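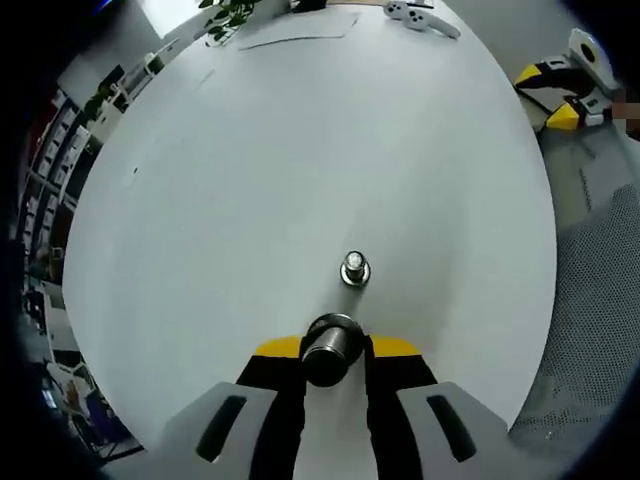 Piraser 4
Demonstration processing and policy tooling for hand-held grippers

Overview | What's included | Requirements | Licensing | Support

Piraser takes recordings made with hand-held grippers and turns them into training data, trained policies and motion plans for a robot arm. It covers the work between the end of a recording session and the first run on hardware: tracking the gripper, measuring finger opening, splitting long recordings into attempts, checking them, and exporting them.

Version 4 is aimed at small-part assembly. Most of the changes came from sites working with pegs, rings, washers, nuts and bolts, where a few millimetres of drift in the tracked path makes a recording useless. Tracking has been rewritten, two-gripper sessions are handled as a single recording, and the review screen is a good deal faster.

Piraser is developed and sold by Dreltmont. It runs on your own machines. Recordings are not uploaded anywhere unless you set up an export target yourself.

What's included

A Piraser licence covers the main application and two modules, Okon and Lungu. They share one project folder and can be run from the desktop application or the command line.

Okon (perception)

Okon works out where the gripper was in each frame and how far the fingers were open. It expects wide-angle video from a camera mounted on the gripper, and has a calibration routine for fisheye lenses. Calibration takes a few minutes per camera and only needs repeating if the lens has been knocked or refocused.

Plain tables are hard for visual tracking. A pale tabletop has very little on it for a tracker to hold on to, and with a wide lens it can take up most of the picture. Okon 4 gives more weight to what is outside the work area: shelving, chair backs, window frames, the far edge of the table. It also builds a map of the room from a short scanning pass at the start of the session, so a stretch where the camera is low over the table no longer breaks the path.

People, hands and the other gripper are masked out before tracking. If you have a mask model of your own, you can point Okon at it in the project settings.

Finger opening is read from the coloured fingertips by default. Small printed markers are also supported. The reading is given in millimetres once you have entered the maximum opening for your gripper model, and it is marked as uncertain on any frame where a held part hides one of the tips. Uncertain frames are filled in from the frames on either side, up to a limit you can set. Past that limit they are left blank, and the attempt goes to review.

Lungu (planning and checking)

Lungu takes the paths from Okon and checks whether your arm could follow them. It looks at reach, joint limits, joint speed and collisions with anything in the cell model. Each attempt is given one of three results: passes, passes with slower timing, or fails. For a failure you get the time, the joint and the limit that was exceeded.

You can run Lungu against more than one arm at once. This is useful if you have not yet chosen hardware, or if the same recordings have to serve two cells. The base position can be left free, and Lungu will suggest the mounting point that lets the most attempts pass.

Domnica Pîrvu, who leads work on Lungu, recommends running the check during a session and not leaving it to the end. "If the operator is reaching across the table in a way the arm can't copy, you want to know after ten attempts. We made the quick check light enough to run on a laptop next to the table."

The contact stage

Insertion work has a stage where the camera tells you very little. As a ring is lowered over a peg, the gripper hides most of what matters. Piraser 4 lets you mark this as a separate stage in the task file, with its own labels and its own control settings.

A typical ring-on-peg task file has four stages: pick, carry, align and lower. The align stage starts when the held part comes within a set distance of the target and ends when the path turns downwards. The distances are yours to set. For the lower stage you can choose compliant control, give a maximum force, and say what the arm should do if it meets that force early (stop, back off and retry, or search in a small spiral).

Stage boundaries are found automatically and can be dragged on the timeline. In our own test set of 1,445 attempts, 33 needed a boundary moved by hand. The test set uses plain round pegs with a collar at the base, and parts with more awkward shapes will need more correction.
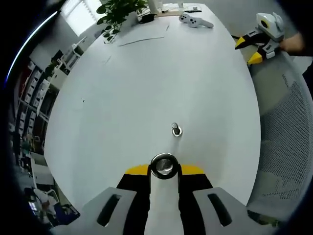

Two grippers, one recording

Sessions with two hand-held grippers used to be processed as two separate recordings and joined afterwards. In version 4 they are opened together. Both paths are placed in one room map, and the clocks are matched from the video itself, so a missed sync clap at the start no longer matters.

Where one gripper appears in the other's view, Okon uses the sighting as an extra check on the distance between them. You can turn this off. It has little effect when both cameras have a good view of the room, and helps most when one of them is held close to the table for a long time.

A gripper that is held up and idle while the other works can be labelled as waiting. Waiting stretches are kept in the export by default so that a two-arm policy learns to hold still. Single-arm exports drop them.

Reviewing attempts

The review screen shows the video, the tracked path, the finger opening and the stage labels on one timeline. Attempts are sorted so that the doubtful ones come first. Keys for accept, reject and flag can be changed, and two people can review the same project at once over a local network.

Flags are free text. Hakim Simanjuntak on our support team suggests agreeing a short list of words before you start. Sites that let everyone type what they like tend to end up with five spellings of "dropped part", and the filter treats them as five different flags.

Loose objects on the table are a common question. A mouse, a sheet of paper or a game controller at the far edge does no harm to tracking as long as it stays put. If it moves during a session, Okon will usually drop it from the map and carry on, and will note the time in the log. For training it is often useful to have some sessions with clutter and some without. The scene tag in the project file is there for this, and the balance report shows how many attempts you have of each.

Small fasteners

Nuts and washers have their own part type. Flat parts are difficult to segment on a light surface, particularly in polished metal, and the general part type tended to lose them whenever a reflection changed. The fastener type uses the outline and the hole together.

It can tell apart flat washers lying close to each other, and treats a bolt standing on its head as a fixed target that parts can be placed over. Enter the shank diameter and the hole diameter in the part file and Lungu will work out how much sideways error the placement can take. If the clearance is smaller than the tracking error for that session, it gives a warning before export. 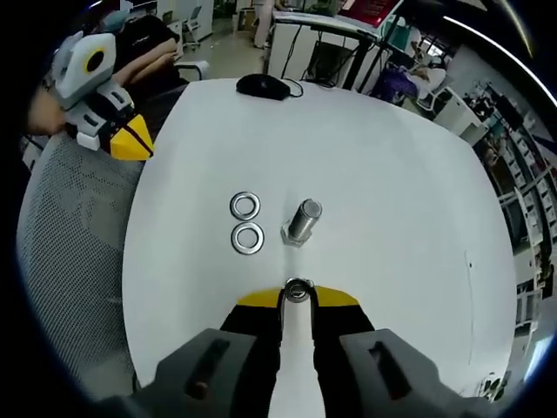 The part library that comes with Piraser has 130 entries, mostly common metric sizes of nut, washer and bolt. You can add your own from a STEP file or by measuring a part and typing in the figures. Entries can be shared between projects.

Threading is only partly supported. Piraser will label the placement of a nut at the top of a bolt, and the first turn if the wrist movement is clear. It does not yet model the regrip needed for further turns. Traian Toma is running a trial of regrip support with existing customers; contact support if you want to take part.

Exporting and running

Accepted attempts can be exported as HDF5, Zarr or plain folders of images and CSV files. Each export carries the calibration, the task file and the software version it was made with.

The bundled trainer produces a policy that runs through the Piraser runtime on the cell computer. The runtime takes camera images and finger opening at the rate you recorded them and passes target poses to your arm controller. Speed, force and workspace limits in the runtime apply whatever the policy asks for. They are not a substitute for the safety functions of the arm, which must be set up separately.

You can also train elsewhere and use only the runtime.

Requirements

Processing: 64-bit Linux, 32 GB of memory, NVIDIA graphics card with at least 12 GB
Review only: Linux or Windows, 8 GB of memory, no graphics card needed
Runtime: Linux with a real-time kernel, wired network connection to the arm controller
Video: fixed-focus camera, 60 frames per second advised

A workstation at this level will process almost 600 short attempts overnight.

Licensing

Licences are sold per processing machine, by the year. Review seats are free. The runtime is licensed per arm. Teaching departments can apply for a reduced rate, and should write to Maricica Matei with the name of the course and the number of machines.

Customers on version 3 with a current licence can move to version 4 without charge. Projects are converted the first time they are opened, and a copy of the old project is kept. Paths from version 3 are left alone until you choose to reprocess them.

Support

Support is by email and is included in the licence. Please attach the session log and the calibration file. Video is only needed if we ask for it.

Version 4.1 is planned for September and will add batch editing of flags. The release notes are kept by Conall Moynihan and are included with every download.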